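Getting marks off a wooden table without wrecking it

I've had a lot of tables over the years, most of them second-hand, and I've made just about every mistake you can make on them. Bleach, once. Never again! So this is what I do now when there's a ring, a scribble or a sticky patch, starting with the gentlest thing in the cupboard.

First, work out what finish you've got. Put a drop of water somewhere that doesn't matter (I use the underside near a leg) and leave it a few minutes. If it sits up in a bead, there's a sealed finish and you can be a bit braver. If it soaks in and goes dark, you've got oil, wax or bare timber, so go easy with anything wet.
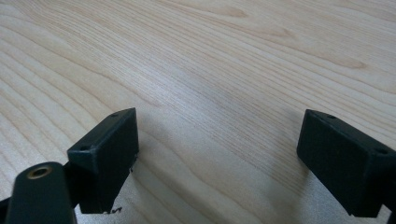
Hazem Hajji

18 August 2023

White rings are the ones I get asked about most. They're usually moisture caught in the finish, and on a sealed top I go for a dry cotton tea towel and an iron on its lowest setting, no steam. Press for a couple of seconds, lift, look, and go again if you have to. My old Vellano sideboard had a ring the colour of milk from a vase left there all June, and it took 2 goes to shift it. Dark rings are another matter - the water has got down to the timber and you'll probably be sanding.

Ballpoint I treat with a dab of methylated spirits on a cotton bud, tested underneath first. Keep the bud small and roll it, don't scrub. Metho will soften shellac in no time, so if the piece is old and glossy, leave the bottle in the laundry and try a soft white eraser instead.

For sticky stuff (jam, tape, whatever the kids had) it's warm water with a tiny squirt of dish soap, on a cloth wrung out until it's nearly dry. Wipe with the grain, then dry it straight away. I used to buy the Brimis spray and it smelled lovely, but it left a film that grabbed every bit of dust in the house.

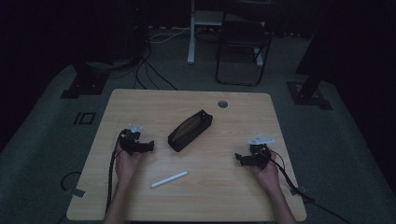
Dénes Dudás wrote in to say that he gave up on sprays years ago and rubs a little plain beeswax into his oiled bench twice a year, buffing it with an old wool sock. He also reckons mayonnaise works on white rings if you leave it overnight, though the dog has to be shut out of the room.

I've tried the mayo, and it did fade a faint one on my hall table. The wax I like a lot, as long as it goes on thin - thinner than you think - and gets a proper buff after twenty minutes. Too much and you'll be leaving elbow prints for weeks.

Scratches next. Fine ones in a pale top often vanish with a bit of wax, and for the deeper sort I keep a blond filler stick in the drawer with the felt pads. Go a shade lighter if you can't match the colour, and scrape off the extra with an old plastic card.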